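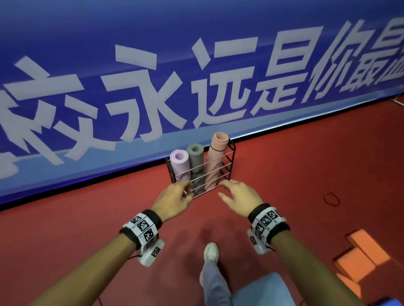
Step 1: Choose your mat before you touch it

Three mats in a small metal rack looks like a job that needs no instructions. I thought so too, until Huw Ellis pulled the tall peach one out by its elastic strap and left the strap behind, stretched beyond any further use. So take hold of the roll itself. If the rack is a light one, steady it with your other hand, or it will come along for the walk.

Step 2: Lift straight up

Tilt the roll and the outer layer catches on the wire, and you get that little crescent tear every shared mat seems to own by June. Both hands, straight up, then clear of the rack.
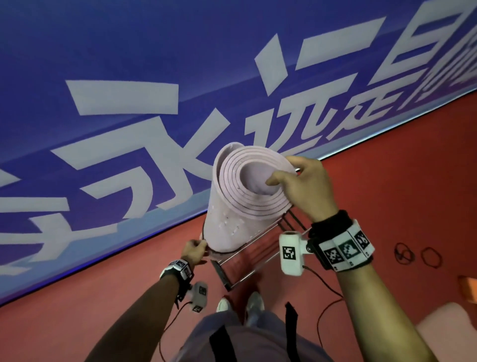

Go slowly with the pale ones, which show every thumbprint and have long memories. Carry the roll level to a bit of floor without cables on it. Any colour of floor will do.

Step 3: Roll out and flatten

Set the loose end down and push the roll away from you. It will stop short and curl back at you like a disappointed cat. Press the near end with both palms and hold for 20 seconds.
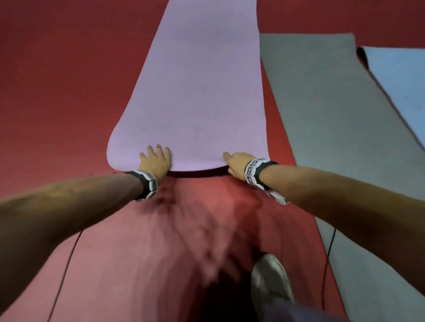

Still curling? Flip the mat, roll it up the wrong way, count to 20 again and try once more. Eifion Maddocks favours a dictionary on each corner, but then you have to own four dictionaries.

Wipe off any specks with a damp cloth and let the mat dry before it goes back in the rack, spiral end up.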